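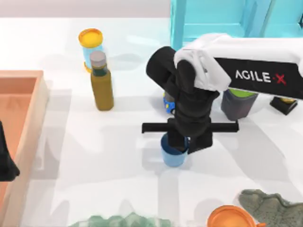
Tidy-up task in the simulator, arm at the blue cup. The orange tray is on the left.

Pundik household chores project: progress to the end of April
Prepared for Hongjun Liao by Xuelian Kong

You asked for a straight answer on whether the table-clearing work is ready to move to the flat at Grollesix. My view is that it isn't, and I would hold back the second payment for hardware until the points below are dealt with.

Work done this period

We ran 900 simulated attempts at a single chore: pick up one named item from a cluttered table and put it in the tray. The cup is the item we know best. It is small, it has straight sides and it suits the gripper. Of 220 attempts with the cup, 185 ended with it in the tray. Pivik quote that result in their summary, and it is correct as far as it goes. The other 680 attempts were shared among bottles, lidded jars, bowls and soft things, and I would not put those results in front of anybody yet. Bowls get nudged across the table. The soft items are worse, and I don't trust the way the simulator handles them in the first place.

What this does and doesn't show

A person clears a table like this without thinking about it. Our arm needs to be told which item to take, and it takes one at a time. It has not had to deal with a half-full cup, a sticky patch or someone reaching across for the salt. Shadows gave us some trouble early on and that has improved, though only with the lighting set-ups we tried.

I also want to correct the line in the Li proposal that says the system "clears tables". It moves cups, fairly well, in a simulator.

Spending

Within budget. The 7 days of extra computer time were agreed beforehand and have all been used.

Next period

Repeat the bowl and bottle runs with new table layouts. Drop the soft items until the simulator is fixed. Try the cup on a real table, with a person standing by the stop button, and report the failures in full. Pivik would like to show visitors a demonstration on a Wednesday; I have asked them to wait for the real-table results.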